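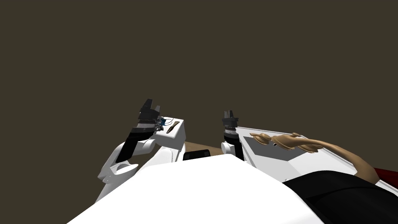
Oksanen draught strip, 6 m roll

Stocked by Kudville. Self-adhesive foam for doors and windows, in white or brown. Fits gaps up to 3 mm.

The maker says it will "transform your heating bills". We doubt it. Foam strip stops a draught at the spot where you stick it, and if your loft is bare you'll hardly notice. The box also promises 400 openings a day, without saying for how long. Sulastri Entili in our shop fitted it to her back door in October and the hinge side had gone flat by spring. The latch side was fine.

The Pamley brush strip costs more and looks worse, but we'd buy it first for a door that gets real use.

Clean the surface and let it dry before sticking. The leaflet skips this. 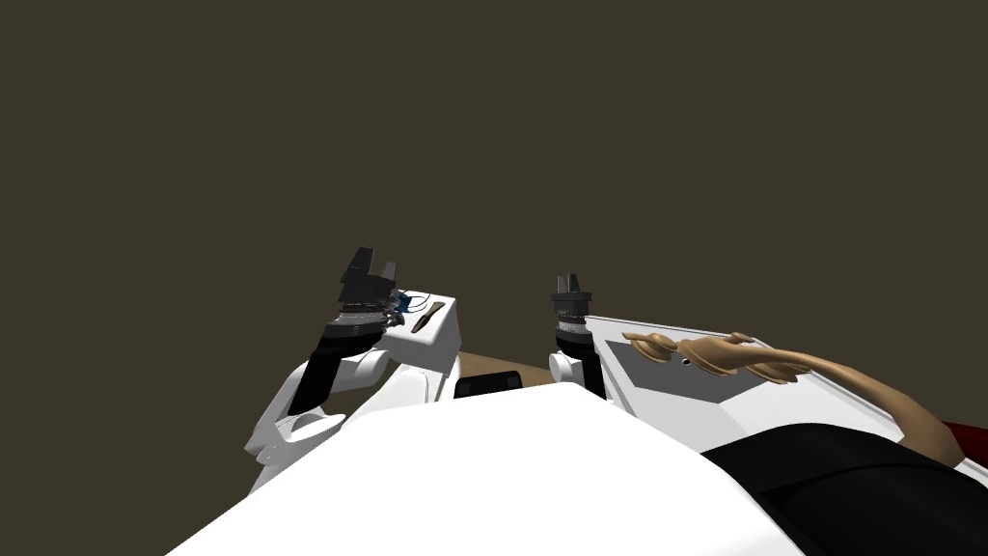 Will it stick to painted wood?
Gloss paint, usually. Fresh emulsion tends to come off with the strip, so try a short piece somewhere hidden.

Returns: unopened rolls only. Ask for Rizal Goh at the counter.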